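Lost and Found at the Vesville Hostel

December 28, 2018

Dear friends and guests, the year is almost finished and the shelf behind our reception is full again. In November we moved all forgotten items to the small room near the stairs, and Tumaini Muli wrote every one of them in the book. There were 59 items. Until today 41 went back to their owners, most of them by post to Keltberg and Hustmont. 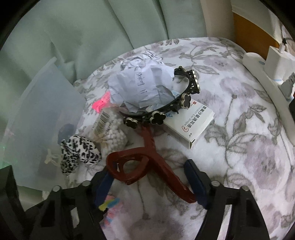 We keep every item for 90 days. After this time the clothes and books go to the charity shop on Tanui Street, and the rest is thrown away. Passports, phones and keys are different -- these we give to the police after 2 days, so please call us quickly if you miss one.

When you write to us, please tell the room number and the date of your departure. "A black bag" does not help us much, we have several. Small items we send free of charge inside the country. For other countries we ask you to pay the postage before.

The person to contact is Jailson Peixoto at the reception, every morning until eleven. In the afternoon he is also there, but then the new guests arrive and he has less time for the telephone.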